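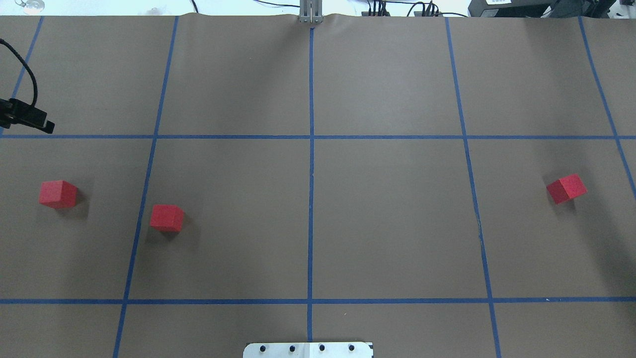 Good morning, everybody, and thank you for having me. (Wait for the people at the back to find chairs. Thank Belmiro by name, he set up the room.)

I want to talk for a little while about tape. I know, I know. When Belmiro Matos called me in August and asked what I'd like to speak on, I said "laying out a table," and there was a bit of a silence on the line, and then he very kindly said they'd give me the slot before lunch.

So, laying out a table. At the Villstead workshop we mark up our tabletops into grids for all kinds of sorting and placing activities, with kids, with grown-ups, with whoever comes through the door. You put a block in a cell, you move it to another cell, you talk about it. You need lines people can see from where they're sitting, and you need to be able to pull them up when you're done.

(Slide. Give them a moment to look.)

We started out with paper. Brown kraft paper, one big sheet over the whole top, blue masking tape on that. I still love it. It's cheap, it's friendly, and when you're finished you roll the whole thing up and the table underneath is just as you left it. The trouble is that it never wants to lie flat. You get wrinkles along the far edge, and if your paper has a wave in it then your tape has a wave in it too. Foam blocks don't mind much. Ulises Nina minds a great deal, and he taught me most of what I know about this, so bless him.
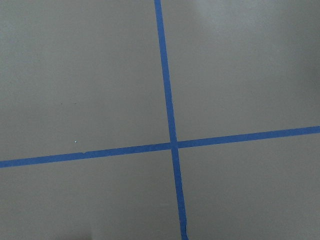
Crossings are where I'd ask you to spend your time, if you only have a few minutes to set up. Run your first strip, press it down from the middle outward, then bring the second one over the top in a single pull. Don't cut it and try to butt the ends together, I did that for years and it's a misery. With one strip laid over the other the blue comes out a touch darker right where they meet, and I've grown fond of that little darker patch as a place to point to when I'm explaining the grid. Your angle will probably be a hair off square, like this one on the gray, and that's fine for nearly everything we do.

Edges next. (Hold up the roll, pass it around.) Tear it by hand and you'll get a ragged bit, and a ragged bit catches sleeves. I keep small scissors in my apron. If there's a nick partway along a strip I leave it alone, since patching only makes it lumpy.

On cost, because somebody always asks: we put aside 80 dollars for tape and paper last season and spent 39 of it. I was so pleased that I bought everyone pastries with some of the rest.

(If running late, skip the Van Damme story and go straight to questions. If not, tell the short version, the one with the ladder.)

Questions, and then I believe there's soup.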